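17 de abril de 2025
Por Nayara Teixeira

Ordenar los snacks envasados en una bandeja

Los paquetes individuales se acumulan en cualquier superficie libre y acaban aplastados debajo de los más pesados. El método que sigue sirve para galletas, gelatinas y caramelos con envoltorio cerrado. No incluye bolsas ya abiertas, que van aparte, con pinza.

1. Vaciar y extender

Sacar todo y repartirlo sobre una superficie plana cubierta con una tela lavable. La bandeja o caja de destino se coloca a un lado, no debajo del montón. Conviene separar los envases hasta que se vea la cara principal de cada uno – los caramelos sueltos tienden a quedar ocultos entre los paquetes de galletas. 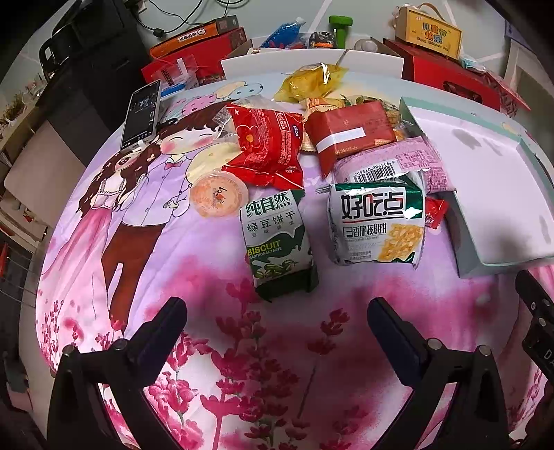 Galletas de judía mungo, galletas de nuez, una gelatina y otros envoltorios, todavía sin clasificar.

2. Agrupar por rigidez

Primero los paquetes de galletas, que se parten con la presión. Después las gelatinas en vasito, que aguantan poco peso sobre la tapa. Por último, bolsas y caramelos. Una bolsa inflada ocupa mucho y no debe comprimirse para ganar sitio: si cede la soldadura, el contenido se ablanda en pocos días.

3. Revisar el reverso

Dar la vuelta a cada paquete antes de guardarlo. En el dorso suelen estar el código de barras y la tabla nutricional; la fecha puede ir ahí o estampada en el borde prensado. Sujetar el envase por los dos extremos, sin apretar el centro. Comprobar que ambos cierres estén enteros. Lo que caduque antes de junio se deja en la parte delantera. 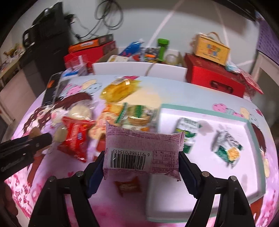
4. Llenar la bandeja

Una sola capa, con los paquetes tumbados y el nombre hacia arriba. Si el borde es bajo, no apilar. Yo pongo un máximo de 800 g por bandeja; con más peso, las de plástico fino se comban al levantarlas por un lado. Los caramelos pequeños van en un recipiente propio dentro de la misma bandeja.

5. Limpieza

Paño húmedo con una gota de jabón neutro, aclarado y secado completo antes de volver a llenar. Las marcas grises de roce salen mejor con bicarbonato y poca agua – no usar estropajo metálico. La tela se sacude fuera y se lava según su etiqueta.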